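**Household Sorting, Unit 4: The Dining Table**
Handout, rev. 14/12/2022. Bring it to the session. Last time there were copies in the parking lot.

Reading beforehand: chapter 2 of the Heydari packet, skipping the part on linen closets, which goes on for some time and recommends lavender.

### 4.1 What a table is for

Eating, in theory. In the household diaries our Waltville students kept last April, the dining table was also an office, a mailroom, a pantry and a place to put things down "for a second." Vlasta Trnka's diary has an entry for a jar of buttons that was on its way upstairs. It is still listed as being on its way upstairs in the final week.

Terms you need:

- **Resident**: an item that lives on the table by agreement. Salt, usually.
- **Visitor**: an item in use now, leaving when the use ends. Homework, a newspaper, a bag of bread.
- **Squatter**: a visitor whose use ended and who stayed. Most paper is this.

Fruit gives people trouble. It is food, so it feels like a resident, but it rolls and it ripens. For this course fruit is a visitor with a deadline.

### 4.2 Order of work

1. Round things first. Whatever can roll off will wait until your hands are full of paper.
2. Give each kind its own patch of table. Oranges with oranges, tomatoes with tomatoes. Arguments about whether a tomato belongs with the fruit may be held after class.
3. Then bread and anything else in a bag. Don't stack fruit on it.
4. Paper last. Schoolbooks go to whoever is being schooled. Newspapers get one question: is anybody going to read this? "I might" counts as no.
5. Wipe. (Yes, the whole table – not around things.)

A tray is allowed, with one warning. People put a tray down to hold the small stuff, then put books in the tray, then put the small stuff next to the tray. Arash Hassanpour calls this the moat. If you find a moat on your table, empty the tray before you touch anything else, or you'll be sorting around it all evening.

### 4.3 Citrus, briefly

Limes, lemons and the green-and-yellow ones in between get sorted by feel as much as by color. Heavy for its size goes in the bowl to be eaten first. Leave the stem end up if you can, and check underneath before you put anything away. Kiwis go in their own dish, where they can be hard for a week and then overripe while you're at work.

### 4.4 For the session

Budget for a bowl, a dish and a paper rack from Gokero or anywhere else: 20 dollars per pair, receipts to Nasrin Shokri. Sketch your own table on the back of this sheet before you come in, as it stands, without tidying it first. We will know.

Fruit, a tray and schoolbooks, all on one table:
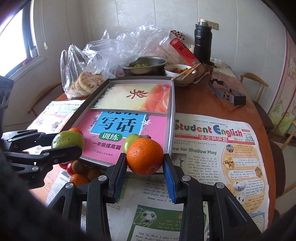
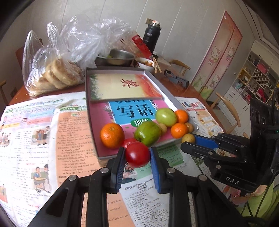 **Bhupendra Chaturvedi**
*Course instructor, Household Sorting*

For both tables of fruit and paper in your own sketches, mark R, V or S next to each item and bring a second color of pen for changes of heart. If you have only one table, use the kitchen counter as the other.

Unit 5 is the hall closet. Wear old clothes.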